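ok thread time. old Dell tower, case open, gonna try to get this thing running again before dinner. wish me luck

background for the new people: this was the office machine at Priston for years, then it sat under my workbench, then it sat under a box of other stuff under my workbench. My nephew wants something for homework and light games. I said sure, easy. I say that a lot

plan is simple. pull the memory, clean the slots, put memory back, new thermal paste, new drive, done. I wrote that on an envelope and everything

power cord OUT first, hold the button down a few secs, touch bare metal on the case. I have skipped this step before and I have a dead sound card in a drawer to show for it

side panel came off fine, only one screw was stripped. used the fat rubber band trick (rubber band over the screw head, push hard, turn slow). works about half the time, worked today

so much dust. not going to go into it. Took the whole case out to the porch with the hand blower and now the porch needs sweeping

also please hold the fan blades still with a finger or a pencil when you blow on them. somebody yelled at me about that in my last thread and they were right

ok back inside, good light, coffee far away on the other table

slots. four of them on this board
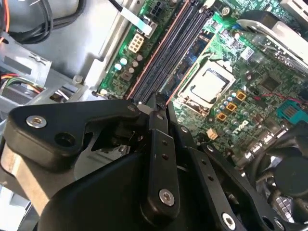 Memory slots and the empty CPU socket, Dell board

yes I know, socket's got no chip in it in that one. Cover plate and all. the processor situation is its own saga, see further down

for the slots I use a soft dry paintbrush, the 1 inch kind, only ever used for this. brush along the slot, not across. then a little air. No liquids in the slot please, I see people squirting contact cleaner in there like it's salad dressing

the sticks themselves are different, on the gold edge you can use a bit of isopropyl on a lint free cloth. Wipe away from the chips. let it dry. go do something else for a while. I unloaded the dishwasher

some folks swear by a pencil eraser on the contacts. I've done it, it's fine if you're gentle, but the crumbs get everywhere and then you're brushing again

processor saga as promised. bought a used one from a seller who goes by Mikari, listing said tested. packed in foam inside a mint tin which I kinda respect. pins live in the socket on these so the chip itself is just flat pads, much harder to ruin in the mail

the SOCKET you can absolutely ruin. don't touch the inside. don't brush it. don't blow on it with your mouth. I leave the cover down until the second I have the chip in my hand

line up the little triangle, line up the notches, lower it straight down and let go. if you're pushing you're wrong. lever takes more force than feels ok, that part is normal

Paste: Grevex, the gray one, small dot in the middle. I am not taking questions on dot vs line vs X. ok I'll take one question

now memory. the fun part imo

open the clips first. look at the notch on the stick, look at the bump in the slot, they're off center on purpose so it only goes one way. people force it backwards all the time, I did it when I was 15 and my uncle Oddur Sveinbjörnsson didn't talk to me for a whole afternoon

both thumbs, one at each end, press down even. it's going to feel like too much. the board will flex a tiny bit and your stomach will drop. then click

if only one end clicks it is NOT in. take it out and go again. a half seated stick is the number one reason I get a "my pc just beeps at me" message

check the manual for which slots to use when you only have two sticks. On a lot of boards it's matching colors, some Dells number them right on the board and want you to start at 1 and 2. I always forget and always look it up, takes one minute
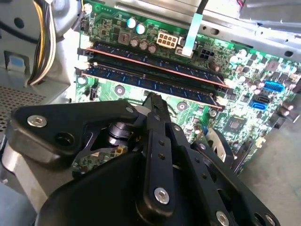

Halima Khaemba replied that mixing two different sizes worked fine for her on an older tower, it just ran slower than she'd hoped, and she wanted to know if matched pairs are really worth hunting for.

@Halima short answer yes if they're cheap, no if you're paying extra. mixed sizes usually boot fine, you lose some of the dual channel benefit, for homework your kid will never notice. mixed TYPES will not even fit so don't worry about that one

longer answer, write down what's printed on the sticker before you buy a second stick. speed, size, and whether it says registered or ECC. server memory is super cheap online and it's cheap for a reason, most home boards won't take it

moving on. cables. took me longer than all the rest put together

take a photo before you unplug ANYTHING. several photos. front panel wires especially. past me thinks present me will remember and present me never does

the eight pin power plug has a clip on one side, squeeze the clip and then pull the plug, never the wires. if it's stuck wiggle it the long way a little at a time

data cables for the drives, same deal, look for the little metal latch. broke one of those plastic SATA ends clean off last winter on a different machine and had to glue it. still holding, don't look at me

new drive is a small SSD, Mikari threw it in for a few bucks more. bolted it in the bay with 3 screws becuase the fourth rolled under the fridge. it's staying there

coin battery too while you're in there!! they cost nothing. if the clock resets every time you unplug the pc that's your battery. take the old one out, note which side is up, new one in

ok everything's plugged back. double check list, stolen from my friend Dvorak:
both power plugs to the board
cpu fan plug
memory clicked both ends
no loose screws rolling around (tip the case and LISTEN)
front panel wires

put the side panel on last. like really last. every single time I close it up first I have to open it again

power button....

one beep. one beep is good!! one beep is what we want

it sees the memory, it sees the drive, it's complaining about the date and time, fair enough buddy

running a memory test now, going to leave it a few hours. do not skip this with used sticks. a bad one can look totally normal and then eat your files a month in

it's 6:40 and dinner is now cereal

will post tomorow on the install and which OS I'm going with. the kid wants Windows, I want Linux, his mom has the deciding vote

someone asked what I've spent so far. memory was free from the drawer, chip and drive and paste and battery all together came to less than a decent pair of shoes. not counting the mint tin, which I am keeping for screws

test is on pass two, no errors yet. going to go look under the fridge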